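Gultus Forum > Habits and Planning > Yearly goals: fixed or rolling?

cho_do
Posted February 9, 2021
I log goals in Hellatero, 47 entries so far. A January list goes stale by April. I now use a rolling 12-week window and drop anything untouched for two reviews.

dristadska
Disagree. Dropping on a timer rewards avoidance. My fixed list has the same items all year and I finish most of them.

cho_do
Most by count or by hours? A list padded with short items will score well either way.

dristadska
By hours. 850 planned, 972 logged.
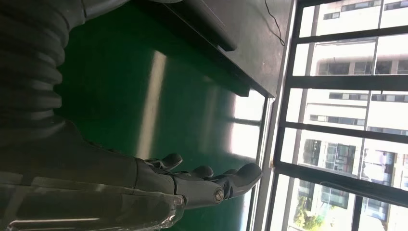
mjkwon
Hours planned is a weak metric if the estimate is never revised. You overshot, so either the scope grew or the first number was a guess. I rewrite estimates at each review and keep the old value in a second column. Same principle as the ribbed black sleeve on that arm: leave some folds in the plan so it can bend.

dristadska
Scope grew. I still wouldn't drop items.

cho_do
Then we track different things. Does the export keep the second column?

mjkwon
CSV only.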